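How Stitches Get Their Strength: A Report on Thread, Knots and Waiting

Wanda Chmielewska and Radosław Wilczyńska
Supervisor: Sanne Leemans
Handed in 2022-02-09

1. Why we chose this

When we were first asked to pick a subject, Radosław wanted to do bridges and I wanted to do bread, and we ended up with thread, which neither of us has regretted for a minute. My grandmother sewed sails in Brestum for most of her working life (and curtains for half the street), and she always said that a seam is only as good as the person who was in a hurry. We wanted to find out how far that holds for all the kinds of thread people rely on, from fishing line to bookbinding to the operating theatre.

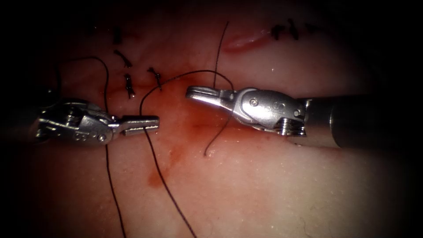
Our main source was the old ropeworks at Kirkalwood, where Edmund Kaczmarczyk very kindly let us loose in the record room for two whole afternoons. The ledgers there list 2,769 orders, nearly all of them for sailcloth twine and net cord, and the handwriting is a joy once you get used to it. We read 358 of them closely, choosing those where the buyer had written back with a complaint, as complaints tell you so much more than thank-you letters do!

2. What the complaints said

Most buyers grumbled about knots. The twine itself seems to have been sound, but waxed twine is slippery stuff, and a reef knot that sits nicely in plain cotton can creep undone once there is wax on it. One net maker in Ultberg wrote four pages on this, with little drawings in the margin, and finished by ordering the same twine again.

The second most common worry was damp. Flax swells when it gets wet, so a seam sewn tightly in dry weather may pucker in the rain, and several sailmakers asked for a looser twist to allow for it.

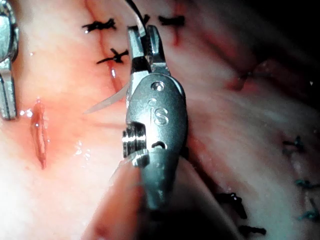 3. Our own small test

We tied three knots (reef, surgeon's and double fisherman's) in cotton, waxed flax and nylon, and hung a bucket from each, adding water slowly from a jug. Sławomir Jasińska in the workshop lent us the bucket and a good deal of patience. The surgeon's knot, with its extra turn at the start, held best in the waxed flax. Nylon was the awkward one, and our reef knots in it slid apart so often that we had to mop the floor twice.

We should admit that our knots got neater as the day went on, so the later results flatter us a bit. If we did it again we would practise first and mix up the order.

4. Costs and thanks

Travel to Kirkalwood was paid from the class fund. The twine was a gift from the ropeworks, and the leftover reel is in the craft cupboard for anybody who would like it.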